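**Umbral electoral del 3 % y reparto de restos en el consejo municipal**

**ghada_boutros** · lunes, 9:14
El borrador del nuevo reglamento de Veditz mantiene D'Hondt y añade un umbral del 3 %. Con 21 escaños, el umbral efectivo ya ronda el 4 %. La cláusula no cambia nada.

**s.shojaei**
No es exacto. El umbral efectivo depende de la dispersión del voto. Con muchas listas pequeñas, el último cociente baja y la cláusula sí excluye. 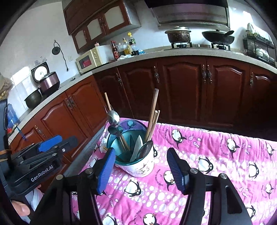
Además, el 3 % se calcula sobre votos válidos, blancos incluidos. En Varance una lista se quedó fuera por 34 papeletas con ese mismo criterio.

**mhamdan**
> una lista se quedó fuera por 34 papeletas

Eran 29 tras el recuento. Y allí el consejo tiene 387 votantes por escaño, no es comparable.

**ghada_boutros**
Acepto lo de los blancos. Lo del último cociente, no: haría falta una fragmentación que aquí no se ha dado nunca.

**s.shojaei**
Un reglamento no se redacta solo para los resultados anteriores. Yo pediría Sainte-Laguë sin umbral.

**mhamdan**
En contra. ¿Alguien tiene el texto del artículo sobre empates?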